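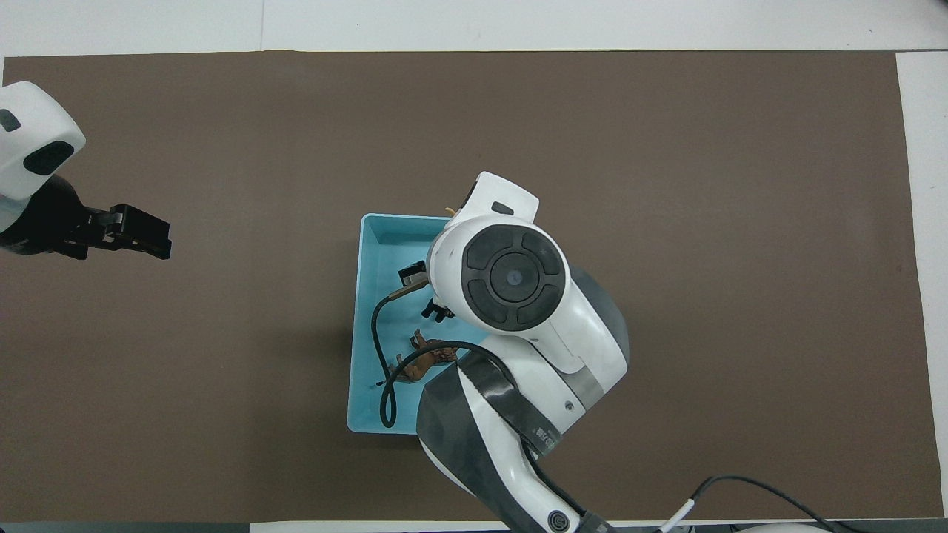

Figure 5.1 A light blue tray on a dark brown mat.

Chapter 5
Why Edges Matter: Color and Contrast at Home

I painted my first kitchen yellow, and I hated it by Sunday. The paint was fine (I still have the leftover can!), but I had picked it from a little card held up against a white door, and then I put it next to orange cabinets and wondered why it looked green. I was living in Skutthorpe then, in a rental with 2 windows and a landlord who let me paint whatever I liked, so I got to make that mistake four more times before I caught on.

What I had missed is the subject of this chapter. We never see a color alone. Put a pale blue on a dark brown and it looks brighter and cooler than it does on white - your eye compares the two along the line where they meet, and it pushes them apart. Painters call this simultaneous contrast. I call it the reason I own so many sample pots.

We'll start with light against dark, which is the strongest kind of contrast and the easiest to play with. Then we'll move on to warm against cool, and finish with a long look at the Brirnis house in Sarnmont, where 600 square feet of plain gray wall changes character from room to room depending on the floor beside it.

Before you read on, grab two sheets of colored paper, one dark and one pale, and a pair of scissors. You'll want them for Section 5.1.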